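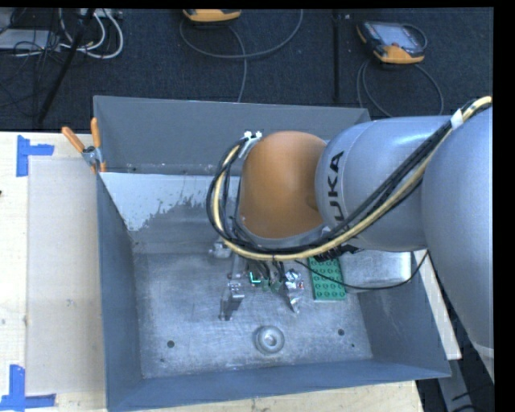 Trudus builds bin-picking cells for small shops, the kind with one loading door and a coffee maker that everybody complains about. A bin-picking cell is a robot arm that reaches into a container of mixed parts, chooses one, and takes it out, over and over, while the people in the shop get on with work that needs a person. We love this problem! It sounds so simple when you say it at dinner, and then you put a gripper over a gray metal bin with a studded green building-block plate lying next to a dull silver piece of metal, and you find out how much there is to think about. The plate is bright and bumpy and the silver piece has hardly any color to tell it from the floor of the bin. The floor is scratched, too, and it has a ringed metal disk and dark holes in it that a vision system has to learn to leave alone. We could talk about that floor all afternoon (and we have).

Who we are

We're a team of 10 in Tovgate, in a brick building that used to sell kitchen flooring. The front half is desks and the back half is the test floor, with the arms, the bins and shelf after shelf of parts that customers have sent us over the years. Springs, hinges, castings, bottle caps, a crate of door handles in five finishes. If you've mailed us a box of parts, we still have it, unless you asked for it back.

Some of us came from machine shops and some came from software, and a couple of us taught high school before this. Everybody here spends time on the test floor, including the person who does the invoices, who is better at spotting a bad grasp than most of the engineers.

What we make

Our main product is the Moussa kit. It's a picking package that goes on an arm you already own or are planning to buy: the gripper, the fingers, the cameras, the software and all the mounting hardware to put it together. The fingers swap out by hand with 2 screws. We went through a lot of fancier ideas before settling on screws, and we're very happy with screws.

The Moussa software looks into the bin, picks out what it thinks is reachable, and ranks the grasps. You can watch the ranking live on a screen, which people enjoy more than we expected. When it isn't sure, it says so and skips to the next part. When there's nothing left that it trusts itself to pick, it stops and asks for a person. We set it up that way on purpose and we've turned down requests to make it bolder. A dropped part is cheap in some shops and very expensive in others, so you can adjust how careful it is, but only up to a point.

Druston is our service side. You send us a box of your parts and a bin like the one you use, and we run them on our floor for 2 weeks before you spend anything on hardware. At the end you get a written report with the picks that went well, the ones that didn't, video of both, and our plain opinion about whether a robot makes sense for you. Sometimes the opinion is no. Tangled wire forms are still a no, most days. So are thin plastic bags, although we have a shelf of them and we keep trying.

How a trial goes

Every trial starts the same way, with 100 picks from a bin that has been tipped and refilled the way your own people would do it. We don't tune anything first. The first run is usually a bit rough, and we send you that one along with the good ones, so you know where things started.

After that we get into the details. Which finger shape? How deep can the wrist go before it meets a wall? Where do the cables want to be when the arm turns over? Cable routing is a bigger part of this job than any brochure lets on. A hose that's fine in the middle of a bin can snag on the rim when the arm goes for a corner, so we reach into every corner, slowly, with one hand near the stop button, before we let the speed come up.

We use a lot of tape and clamps during a trial. Fixtures move around all day, and a clamp gets moved in a second, where a bolted bracket means finding the right wrench. Once the layout stops changing we draw it up properly and you get the drawings with the report.

Lighting comes next, and shiny parts are the reason. A polished casting can look like four different objects depending on which window is behind you. We test with the big door open and with it closed, and we test again at 4 p.m., when the sun comes straight in over the parking lot and makes everything harder. If your shop has skylights, please tell us early!

What we're working on now

Flat parts on a flat floor. A sheet or a plate lying tight against metal gives the fingers almost nothing to get hold of, and pushing it to a wall first takes time. We have a fingertip with a thin lip that does well on some plates and poorly on others, and we're on the fifth version of it. We're also trying to make the camera setup shorter. At the moment it takes most of a morning and we'd like it to be done before the first coffee break.

The next Moussa software update is planned for September. It adds a clearer log of skipped parts, which was the most requested change from the shops using it, and larger text on the operator screen, which was the second.

Come and see it

Visitors are welcome on the test floor and we really do mean that. Bring a handful of your own parts in a coat pocket, that's how several of our favorite projects began. We'll drop them in a bin and let the arm have a go while you watch. Wear closed shoes, and park on the side by the loading door, as the front spaces belong to the dentist.

If you can't get to Tovgate, mail us a small box of parts with a note saying what they are, how they arrive at your machine, and what happens to them next. Photos of your bins help, especially the old dented ones. We'll write back with questions, probably quite a few of them.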